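Home | Issues | Authors | Subject Index | Search

4.2 Tabletop evaluation with soft and rigid play items

The second evaluation was designed to test whether the grasp selection method described in Section 3 remains usable when the items on a table differ widely in stiffness, size and surface finish. The first evaluation had used rigid blocks of uniform colour, for which depth and outline are reliable cues. Household play items are less forgiving. A plush item deforms under light contact, so that the width measured before closing no longer applies once the fingers have met the fabric. A hollow plastic cup, by contrast, holds its width but can tip if one finger arrives before the other.

Items were placed on a white tabletop by an operator who did not take part in the analysis. The operator was asked to leave enough space between neighbouring items for both fingers to pass, but was given no fixed layout to follow. Items were returned to the table by hand between trials, and small differences in position and heading were accepted as part of the test. The layout was changed after each block of 9 trials.

Two views were recorded. The wrist view moves with the gripper and offers the closer look at the target, although the fingers hide part of the lower portion of the image and the picture blurs during fast travel. The overhead view takes in the table together with the arm, and is little affected by the motion of the wrist. Both streams were passed to the Widirgate policy at the same rate, and no attempt was made to sharpen blurred images before they were used. It was judged preferable to let the policy learn how far each view could be trusted at a given moment.

The policy was trained on 525 demonstrations collected by two of the authors (Jaidee and Steinbach) using the Pono teleoperation interface. Demonstrations in which the target was dropped were kept if the operator recovered it without assistance, and were otherwise set aside. Colour labels were entered by the operators in ordinary language, and spelling variants such as "grey" and "gray" were merged before training.

Each trial began with a written instruction naming one item. The gripper was then required to travel to the item, place its fingers on either side, close, and lift. A trial was scored as a success if the item was clear of the table at the end of the time allowed. Partial lifts were recorded separately and are not counted as successes in any of the results that follow.

Three kinds of error were of particular interest. In the first, the policy chose the wrong item. In the second, it chose the right item but closed on the printed or stitched marking rather than across the body, apparently treating the edge of a label as the edge of the object. In the third, the approach was sound but the fingers closed too early. The second kind of error is the reason a plush bottle with a large, high-contrast label was included in the set.

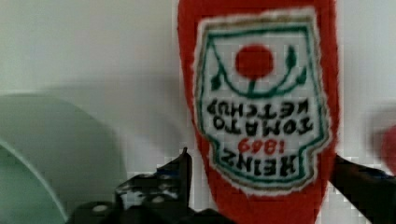
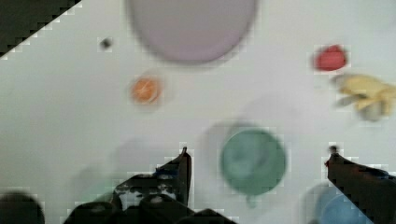
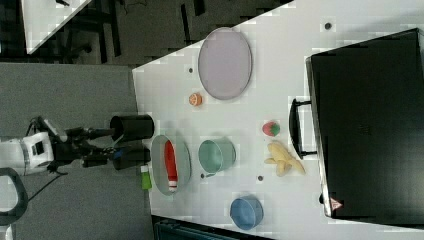
Manico Review of Applied Robotics, Vol. 9, No. 2

Figure 2. Tabletop evaluation. First: wrist view, with the fingers on opposite sides of the plush ketchup bottle and its label between them. Second: wrist view with motion blur, the green cup lying between the fingers. Third: overhead view of the table and arm.

The wrist views in Figure 2 illustrate the range of image quality the policy was expected to handle. Lettering on the label can be read in the first, even though it is upside down from the position of the wrist, while the edges of every item are smeared in the second. Training samples were therefore not filtered for sharpness, and the orientation of text was given no special treatment.

A limit of 1,000 control steps was set for each trial. The limit was chosen during early testing and was not adjusted afterwards – a longer allowance might favour policies that make repeated attempts, and the comparison in Section 4.3 should be read with this in mind.

Correspondence: L. Jacquet, Editorial Office, Manico Review of Applied Robotics
Shares 9 | Comments 2
Back to top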